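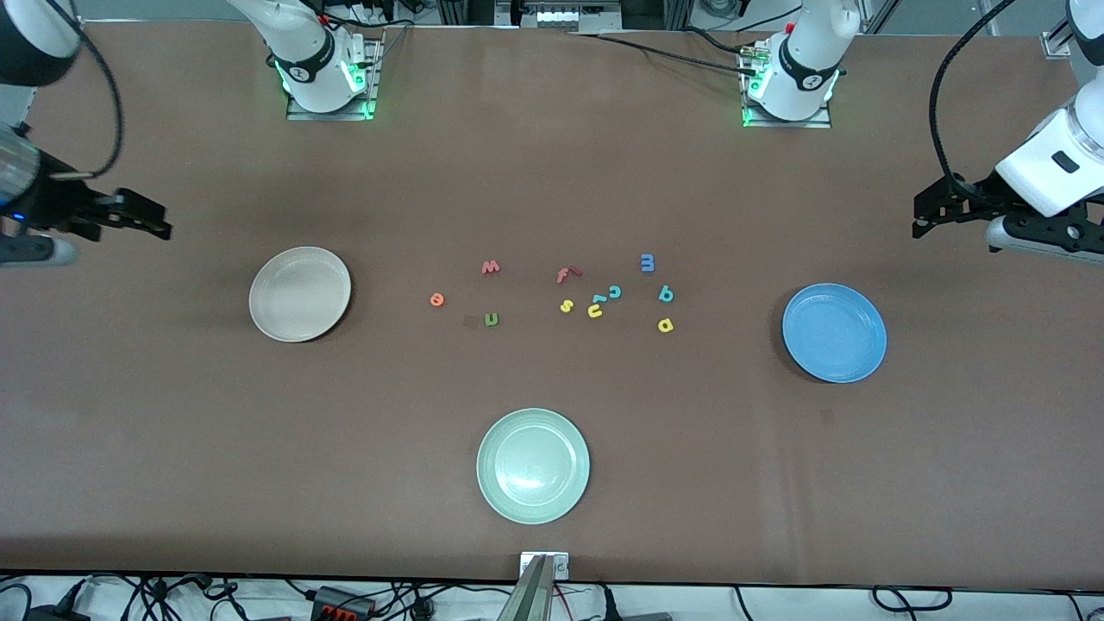

Sorting comes before spelling in this unit, and most groups should spend the first 20 minutes on it. Tip the foam letters out in the middle of the table and set the plates round them, well apart, so that each sort has its own place. With three plates, as on the brown table with the off-white, light blue and pale green ones, a group can sort into tall letters, letters with a tail and letters that are neither. The f goes with the tall ones. The q and the p have tails, while the o, the s and the c are neither. Leave the letters lower case and do not turn them the right way up first – turning them is part of the task.

Things to watch for

Children who sort by colour when asked to sort by shape. Let them finish, then ask for a second sort.
Confusion between n and u, or between m and w. Usman's notes (pack 2, sheet 118) cover this.

For next time

Read the Altow handout up to the section on blending. Junhao Yin will take the Friday group, and Rokeya Debnath has the spare letter sets – please sign for them. Written observations are due in January, one side of A4.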